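How to Fold Green Fabric, or Any Other Color, So It Stays Folded

Fabric goes into the closet flat and comes out looking like it lost an argument. Most of the damage is done at the folding stage, so start there.

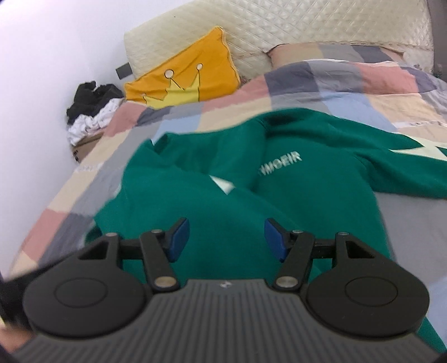
Nhung Lã wrote in to ask whether she could skip folding altogether and roll everything, having read that rolled fabric never creases. It does crease, Nhung, just in more interesting directions. Rolling is great if you own long tubes and a place to stand them. I own a shelf.

1. Wash and dry the piece first, the same way you'll wash whatever you make from it. If you're saving this step for later, we both know how that ends.

2. Spread it on a table or a clean floor and smooth it from the middle outward with your palms. Pulling at the corners only stretches it.

3. Bring the long edges together and line them up. If the cut ends don't match, leave them alone - forcing them is how you get that diagonal ripple.

4. Fold in half again the same way, then lay a ruler across one end. Mine is 14 inches, a relic from a shop called Grolta, and it suits my shelf. Any stiff, straight thing will do.

5. Turn the fabric over the ruler end to end, keeping it snug but never tight. Slide the ruler out when you have 4 inches left and tuck the tail into the last fold.

6. Stand the bundles upright like books. Stacks look lovely until you want the bottom one.

Refold anything you haven't used by November, and put the creases somewhere new. Velvet doesn't follow these rules. Hang velvet.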